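Re: [Zemmont-tenants] Bedroom tidying, the container method

On Monday the Ellalwood list wrote:
> The Misel method is simple. Put every bottle, cup and flask
> in the room on the bed, all of it, and sort from there. You
> can't go to sleep until the bed is clear, so the job gets
> finished. It took me 16 minutes and I've kept it up for 7
> weeks. I'd recommend it to everyone in the building.

I'm glad it works for you, but I have doubts. The bed is the one surface in my place that's usually in decent shape, and I don't see why it should be the one to suffer. Anything with a dribble left in it is going to find the quilt. And "you can't go to sleep until it's clear" assumes a person who won't just push it all to the foot end. I have met myself.

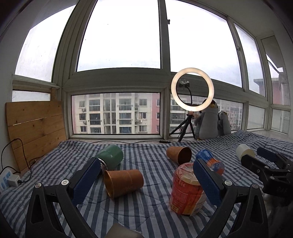

Zemmont Tenants' Digest, no. 16, p. 7

Look at the brown paper cups on their sides on the striped quilt. Why do those need sorting? A used paper cup goes in the trash on the way past. The green thermos is a fair case, I'll give you that, and so is the red-and-yellow bottle if there's anything left in it. So that's 2 things worth a decision, and the rest is ceremony.

I'd also move the cable and its little switch off the quilt before any drinks go near it, and get the power strip well clear. The Misel leaflet doesn't mention cords at all, at least not the copy I picked up at Mkhize.

What I do: a tray by the door. Cups and bottles go on it at night, and it goes to the kitchen in the morning. It takes me 2 trips if I've been lazy. Has anyone here stuck with the bed version past March? I'd like to hear from someone who isn't in their first flush with it.

2 replies | Share | Contact the list owner | © Zemmont Tenants' List | Back to top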